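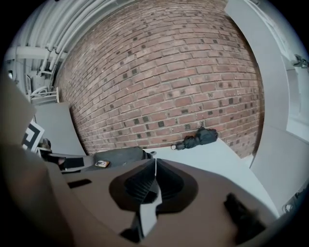
Who can join the tasting group in Vurnden?

Any adult who cooks at home at least two times a week and can eat soy, sesame and wheat.

Floto is a small maker of sauces and pickled vegetables. We look for 20 home cooks to try six new recipes during October. Professional cooks are also welcome, but we keep only 8 places for them.

The first meeting is on 2nd October in our kitchen in Riviere Street. You will receive a box with the sauces and a booklet with the recipes – please do not change the quantities the first time you cook. After each dish you fill in one page about the taste, the salt and the cooking time. The last recipe, braised turnip with Sturine, takes more than 10 hours because of the marinade.

We pay for the fresh ingredients if you keep the receipts. There is no other payment, but the sauces stay with you.

To apply, write us a few lines about what you cook usually, and mention all allergies. Knowledge of Japanese cooking is not necessary.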